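Nomine Silk Flower Sorting: Progress Report, June

To: Mechthild Mayrhofer, Selden Fund
From: Getsemaní Esquivel

Where we are

Mechthild, you asked in your last note whether the flowers were "under control." They are artificial and don't move much, so the question was fair. The answer is mostly yes. Of the 27 boxes we took over from the Prinovberg display store, two are still taped shut, and I have been avoiding both of them.

The money went on baskets, tables and shelving, in that order of excitement. Everything now gets laid out on the white tabletop before it goes anywhere, blooms to the far side and stems toward the sorter. Blue hydrangeas go next to red roses for this step, which looks like a hotel lobby from a bad year but makes the damaged ones easy to spot.
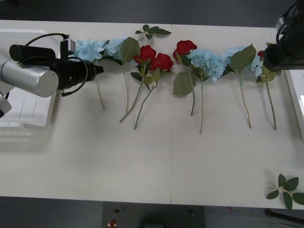

Crisóforo Salinas wrote the rules for what counts as damaged. A bent stem is fine. A bloom that comes off its stem goes to repair, and a bloom that comes off twice goes to Uriel, who keeps a glue gun and a low opinion of the original manufacturer. Loose leaves get their own pile. We had planned to throw these out until Heriberto Varela pointed out that borrowers ask for greenery more often than they ask for flowers.

Roses go in the slotted white baskets. The baskets are shallow, and long stems stick out over the side and catch on sleeves. I ordered them, so I will say only that they stack nicely.

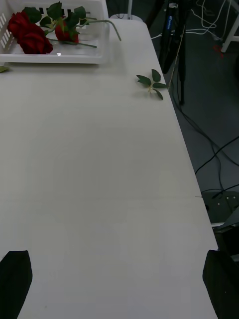

What slowed us down

Stems, see above. Also labels: the Espinoza order arrived with almost 1,000 tags, all of them punched for a hook we do not own. Uriel is tying them on with thread, and has asked me to mention this in writing.

Roses take longer than anything else we sort. The full blooms and the tight buds came jumbled together, and each one has to be picked up and looked at for missing leaves before it can be filed. Hydrangeas are either fine or bald, and take no time at all. 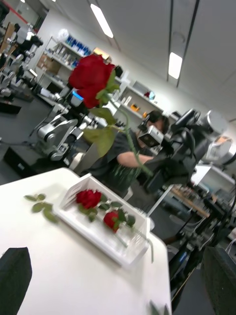 NEXT STEPS

Finish the roses. Open the last two boxes. Find deeper baskets, or shorter roses - Crisóforo has offered to trim the stems, and I have hidden the wire cutters until we agree on a length.

We are not asking for more money this time. We would like your permission to move what is left of the shelving line over to baskets, and a reply by the end of the month would let me order before the supplier's summer break.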